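1/ Okay, settle in, because I've been meaning to write this one up since March and it's going to take me a few posts. I want to tell you about our evening job-readiness class at Remia House, and mostly about Mitsuko Ogura, who would rather I didn't.

2/ For anybody new here: I coordinate the adult learning side of Remia House. People come to us when they're between jobs, or between homes, or both, and they want help with the next step. We have a day program that's been running a long time. The evening class is the new one, and it exists because of a complaint.

3/ The complaint came from Afaf Zein. She was working breakfast and lunch shifts at a hotel kitchen and she told me, very politely and then a little less politely, that every single thing we offered was held while she was at work. She was right! I went home and stewed about it and came back the next morning with a very bad draft of a schedule.

4/ Mitsuko fixed the draft. She had retired from teaching high school English and was only coming in to help with résumés, and she sat down across from me with a pencil and crossed out nearly everything. Six to eight in the evening, she said, with supper first, and let people bring their kids. I said we had no supper and nobody to watch the kids. She said, well, find out who does.

5/ So we found out. The Sturnia Bakery on our block gives us bread and whatever soup they have left (the lentil is the one people ask after). Miyuki Oda, who came through our day program herself a few years back, runs the kids' corner with a big bin of blocks and more patience than I will ever have.

6/ We started with 13 people signed up, and on the first night six walked in. I'll admit I was pretty low about it. Mitsuko taught the whole two hours as though the room was full, and then she stayed and wrote a note by hand to each person who hadn't made it. No scolding in it, just what we'd covered and what the soup was. Most of them came the next week.

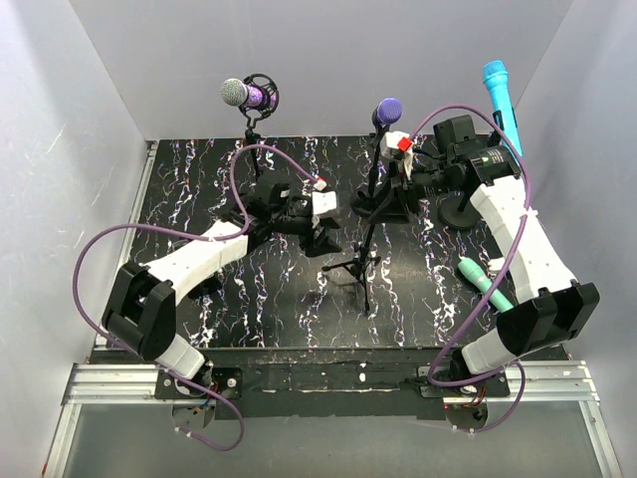
What the class covers, since a few of you asked in my messages

7/ It's pretty plain stuff, and I mean that kindly. Writing a résumé when there's a gap in it. Talking about the gap out loud without your voice going funny. Reading a pay stub. Emailing a manager. How to ask for a different shift, which Afaf taught herself one night, and I've used her wording since.

8/ My favorite part is the practice interviews. Hideaki Nakajima hires for a warehouse across town and he comes in once a month, in a tie, and interviews people for real. He shakes hands and everything. Then he takes the tie off and tells you what he'd have written down. People are terrified of him for the first ten minutes and then they won't let him leave.

9/ Now, money, because I always get asked. We held a potluck fundraiser in the spring and it brought in $2,266, which just about floored me. That paid for bus passes, printer ink, a decent set of folding chairs, and a stack of those nice heavy folders so folks have something to carry to an interview. There's a bit left and it's going to bus passes again. It's always bus passes.

10/ Which brings me to the real reason for all this typing. Every year the staff and the people in our classes vote on someone to thank at the summer supper, and this year 80 ballots came back, and Mitsuko won it by a mile. She told me to check the count. I checked the count, Mitsuko.

11/ Nanami Hirose is making the plaque in her woodshop, and Afaf is giving the speech. Afaf is a kitchen supervisor now, by the way, on a schedule she asked for. She's read me the first half of it over the phone and I had to pull the car over.

12/ If you ever sat in one of Mitsuko's classes, here or back at the high school, and you'd like to send a few words, please drop them in my messages or leave a card at our front desk. I'm putting them all in a book for her. Long ones are fine, messy ones are fine, and the kids' drawings are already in.

13/ Oh, and the next evening class has a few spots open! Supper is at 5:30 and class starts at six. Bring the kids. You don't need a résumé to come, and you don't need to have the whole thing figured out. Just ring the side bell, the front one sticks.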